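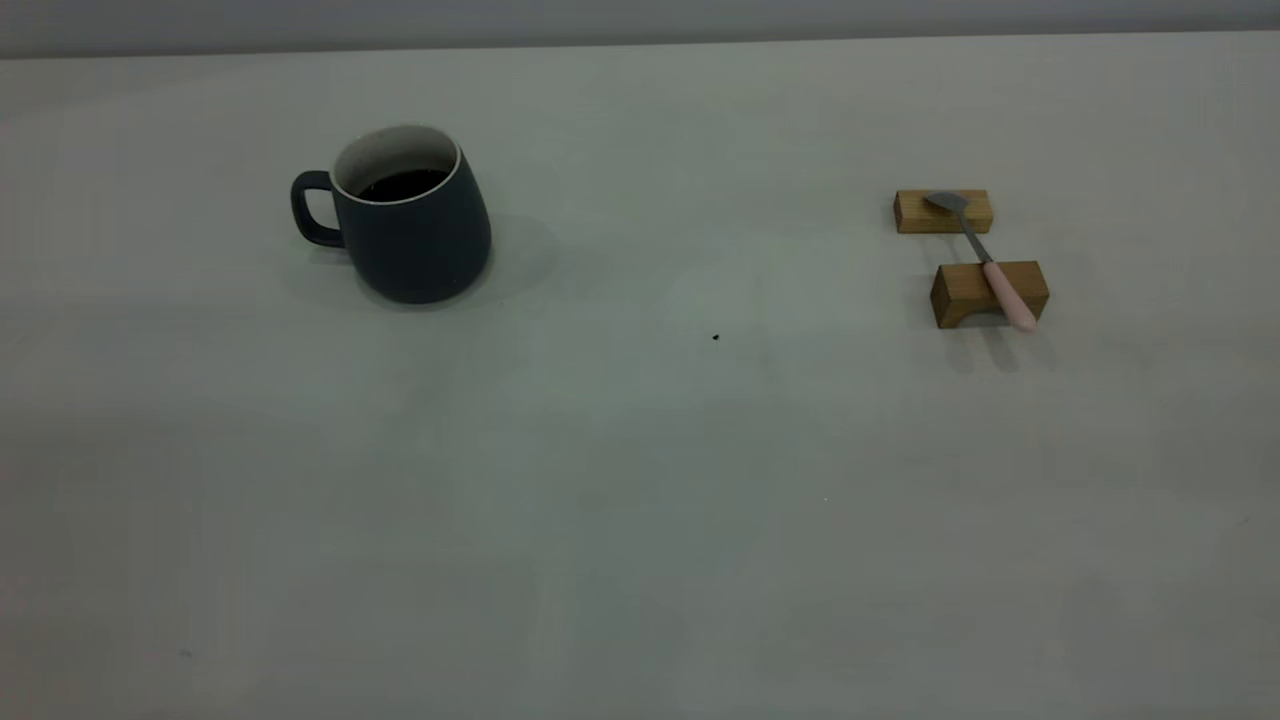
Transferring from community college at 35, how do I get my credits counted?

Posted by Uriel Cortés in Transfer and Returning Students

Good evening to all. I am finishing my second year at a community college and I was accepted at Ververidis University for January, in the sociology program. I work mornings in a bakery and I am 35 years old, so one extra semester is a serious matter for me.

My problem is the credit report. They accepted most of my classes, but my statistics class (Math 143) was counted only as an elective. The department requires statistics before the research methods course, and research methods is offered only in spring. If I must repeat statistics, I lose one year.

I wrote to admissions and they answered that the evaluation is final. My counselor at the college says it is not final. Whom should I believe? Also, is it better to go to the office in person or to send everything by email? I have the syllabus, but it is from a different teacher than mine.

Jekum

Your counselor is right. Admissions only does the first evaluation, and after that the department can change it. I transferred to a different school, so the names of the forms may not be the same, but ask for a "course substitution" or "course equivalency review."

Send the department adviser these things in one email: your transcript, the catalog description from the year you took the class, and the syllabus. The syllabus should be from your own semester. Write to the math office at your college and give them the section number. Mine found an old one in two days.

Do not ask "can you please count my class." Ask which topics are missing. In my case it was only regression, and I could show it in my homework. My review took until the week before classes, so I registered for research methods with a permission code from the adviser while I waited.

Drarari

go in person, they ignore emails. thursday afternoon is usually quiet

Kedo

I agree with Jekum about the syllabus, but I would add one thing. Look if the department has a placement test for statistics. At my university it cost nothing and a passing score opened the next course, even though it did not give credits. You would still need to fill those units with another class later, so ask about that before you decide.

For a person who works mornings, also ask now if research methods has an evening section. Ours had one, and it was full by the second day of registration.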